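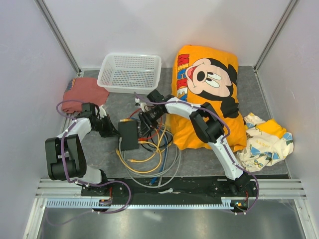 03/03/2021 - The second fitting

I came home from the tailor at six and I want to write this down before I forget the details, as I did after the first fitting in December. My wife says I talk about this jacket more than about our children. She is maybe right.

The jacket is a gray flannel, single-breasted, two buttons. I chose the cloth from a Durnotent book after a long evening with the swatches on the kitchen table. In the artificial light they were all the same gray to me. In the morning, at the window, one of them had a little bit of blue inside, and this was the one. It is a medium weight, and Erasto Sang, my tailor, was pleased with it. He told me that light flannel loses its shape in the elbows and then the customer is angry with the tailor and not with the cloth.

At the first fitting the jacket was only basted, with white thread everywhere and one sleeve. I did not know what I should look at. I looked at my own face mostly. Erasto walked behind me, put some pins, took out the sleeve, put it again a little more forward, and said nothing for a long time. I found this difficult. In my language one fills such a silence with small talk, but in English I am slow, and so I was quiet also.

Today it was much more a jacket. The collar is on, the canvas is in, and the pockets are cut. I was afraid of the pockets, because after they are cut there is no way back. I had asked for patch pockets first and then I wrote to him that I prefer flaps, and I was worried that he had not read my message. He had read it. They are flaps, straight, and a little lower than on my old jacket from Verska.

About the Verska jacket I must be fair. I bought it ready-made for 200 and it served me for many winters. I wore it today to the appointment, and it was perhaps a mistake, because when I took it off and put on the new one, I felt suddenly how the old one had been pulling at the back of my neck all these years. I had believed that all jackets do this.

Two things were not right today. The left shoulder of mine is lower than the right, and there was a fold under the left arm, going down like a small river. Erasto pinched it and then it was gone, and he marked it with chalk. He wanted to add a thin layer of wadding on this side. I asked if it will look stuffed. He laughed and said that I will not find it even if I search for it.

The other thing was the length. I have read too much on the forums, and there everyone wants a short jacket. I asked for it 2 centimeters shorter. Erasto did not argue, he only folded the hem up and pinned it so, and let me look in the mirror from the side. My legs did not become longer, as they promise on the forums. I looked like a boy who has grown too fast. We put it back down.
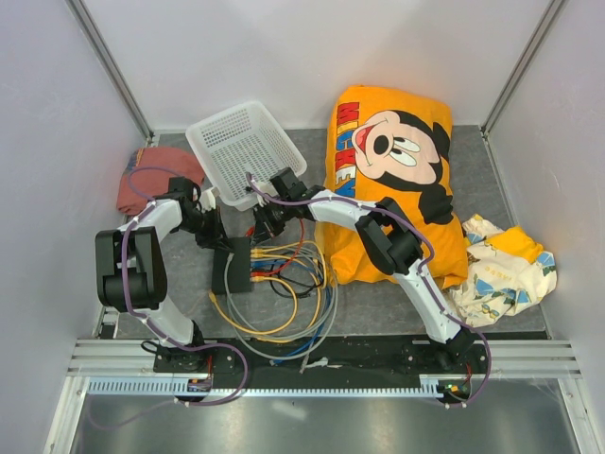 The two arms, with the basket.

After the fitting we had coffee and he showed me shoes, a pair of brown Kikuchi derbies that he bought secondhand and is restoring for himself. The leather was dry on one side when he got them. He uses a cream by Groveo, very little of it, on a cotton cloth around one finger, and he leaves the shoes overnight before he brushes. I have always brushed immediately. I will try his way on my black pair this weekend and compare.

We spoke also about where I will wear the jacket. It is a good question in this year. I work at home, and my colleagues see me down to the second button. There was a dinner planned with the 4 of us who write to each other about clothes, and it is moved again, with no new date. I said to Erasto that I will wear it then to the bakery. He was quite serious and answered that flannel is very good for the bakery, it should be worn a lot in the first months so it gets soft and takes the form of the body.

I still must decide the lining. He has a dark green and a burgundy, both plain. I took home a small piece of each. Burgundy is handsome but I own already a burgundy lining, and I am tired of it. The green is a bit strange next to the blue in the cloth. I have put both pieces on the windowsill and will look again in the daylight.

For the next time: bring the white shirt with the right sleeve length, not the one that shrank. Ask about horn buttons and what they cost. Pay him the second part.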